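Prerkell Fixed-Rate Second Mortgage

Reading time: 2 minutes
Print | E-mail this page

The Prerkell Fixed-Rate Second is a closed-end loan secured by a second lien on an owner-occupied home. The full amount is paid out at closing, and the rate is set on the day the application is locked. The existing first mortgage stays in place with its own rate, term, and servicer.

Product code: 2623
Lien position: second
Occupancy: primary residence only
Property types: single-family homes, townhouses, and approved condominiums
Rate lock: included with a complete application
Repayment: equal monthly payments of principal and interest
Prepayment charge: none

Applicants provide pay records, the most recent statement for the first mortgage, and proof of homeowners insurance. Self-employed applicants also provide two years of signed federal tax returns, including all schedules. Property value is set by an automated valuation where the county records allow it. An interior appraisal is ordered in all other cases, and the fee is disclosed before the order is placed.
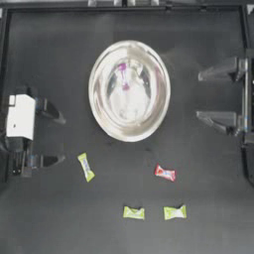 Can the loan be used to pay off a credit line on the same property?
A credit line secured by the same home can be paid off at closing, provided the line is closed and its lien released. The title agent sends the payoff directly to the line's lender and records the release.

Funds are released after the rescission period ends. The first payment falls due on the first day of the second full month after funding. Payments may be made by automatic transfer, by check, or at the Sturnbridge office — cash is accepted only at the office counter.

The loan cannot be assumed by a buyer and must be paid in full when the home is sold. Subordination requests are reviewed when the first mortgage is refinanced without cash out. Send these requests to Ankica Stoyanova, Loan Servicing, with the new lender's commitment letter and a current title report. Allow six business days for a written decision.

Terms on this page apply to applications received on or after 10 August 2021.

Related products
Prerkell Home Equity Line
Skutwood Construction-to-Permanent Loan
Fixed-Rate First Mortgage
Escrow and Property Tax Service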